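Stofftasche auffrischen: So kriegt ihr Knitter und Flecken aus Canvas

412 mal geteilt · 18 Kommentare

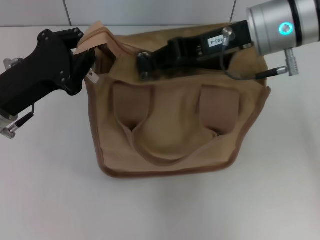 Beige Canvastasche mit dunkelbrauner Paspel, vorne ordentlich verknittert.

Ich hab ja eine Schwäche für Stofftaschen, und zwar für die festen mit richtigem Boden, in die auch mal ein Brot und drei Bücher passen. Meine liebste ist von Trandberg und lag seit September zusammengeknüllt unten im Schrank (selber schuld!). Als ich sie wieder rausgeholt habe, war die Vorderseite voller Falten, innen klebten Krümel und am Henkel war ein Kaffeefleck. Also einmal das volle Programm, und weil so viele von euch nach der Waschmaschine gefragt haben: bitte lasst das bei Taschen mit Paspel. Ich hab mir so schon mal eine ruiniert, der braune Rand hat abgefärbt und der helle Stoff war danach fleckig wie ein Dalmatiner.

Was ihr braucht:
eine Kleiderbürste
Gallseife (ich nehme die von Pistura, jede andere geht genauso)
300 ml lauwarmes Wasser
zwei helle Baumwolltücher
Bügeleisen
ein dickes Handtuch zum Ausstopfen

Ausleeren und ausbürsten
Tasche auf den Tisch stellen, an den oberen Ecken anfassen, aufziehen und reinschauen, was alles noch drin ist. Bei mir: zwei Kassenzettel und ein Kaugummipapier. Dann umstülpen, über der Badewanne ausschütteln und die Nähte unten ausbürsten, da sitzt das meiste. Außen bitte nur in eine Richtung bürsten, gerade wenn der Stoff so leicht angeraut ist, sonst sieht er nachher scheckig aus.

Flecken abtupfen
Ein bisschen Gallseife ins Wasser, Tuch eintauchen, gut auswringen und von außen nach innen tupfen. Wirklich tupfen! Mit dem zweiten Tuch und klarem Wasser nachgehen. Die Paspel lasse ich dabei aus. Wenn ihr unsicher seid, ob die Farbe hält, testet erst an einer Stelle, die keiner sieht.

Dämpfen
Jetzt kommt mein Lieblingsteil. Das Handtuch zusammenrollen und in die Tasche stecken, bis die Vorderseite schön glatt spannt. Die Henkel nach oben klappen, unter ihnen verstecken sich nämlich die fiesesten Falten. Ein feuchtes Tuch drauflegen und mit dem Bügeleisen auf mittlerer Stufe immer nur kurz aufdrücken, anheben, weiter. Zwischen den Henkeln und oben an der Öffnung müsst ihr wahrscheinlich zweimal ran. Die Henkel selbst bügle ich flach auf der Tischkante.

Trocknen lassen
Ausgestopft stehen lassen, am besten über Nacht und mindestens 50 cm weg von der Heizung. Bei mir hat es mehr als 2 Tage gedauert, bis auch der Boden durch war, da war ich wohl großzügig mit dem Wasser.

Seitdem hängt sie am Haken und wird nicht mehr geknüllt, versprochen. Falls ihr sie doch falten müsst: Seiten nach innen, Henkel glatt nach vorne runter, dann einmal quer und nichts Schweres obendrauf.

Gefällt 50 Leuten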